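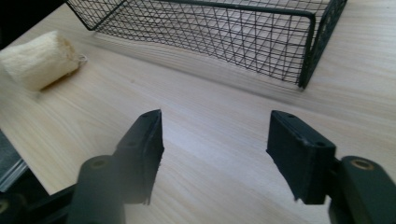
*Fig. 1. Gripper open, with the loofah and the wire mesh basket on the table.*

## Adia: a hand-held gripper for household objects
Final report, Flenddale robotics course, 14/08/2020

### What we set out to do

Our proposal in January promised a robot that tidies a bathroom. By the second week it had become a hand-held gripper with a camera, and a team member where the robot arm should be. The grade sheet calls this "scoping."

The task is to pick up a loofah and put it in a basket. We repeated it 402 times. The plan said 400, but we lost track near the end and kept going to be safe.

### Hardware

Adia has two fingers with flat black pads, each on its own pivot joint. The pads are screwed on so they can be swapped, a feature we came to appreciate more than we wanted to. The edge of the right pad is looking frayed. We list this under "wear" and not under "design."

### Results

A loofah is a poor choice of first object. It squashes, it rolls, and the fuzzy surface looks different to the camera from every side. The Mollano team chose wooden blocks and finished 4 weeks before us.

Most of our failures came at the basket. Wire mesh lets the table show through, and our edge finder happily reported the wood grain as part of the rim. Lowering the contrast setting helped. Turning the table 90 degrees helped more, and took 8 minutes.

### Left to do

- Train on the second half of the recordings
- Try the Arango pads, if the order ever ships
- Relabel the runs saved as "final_final"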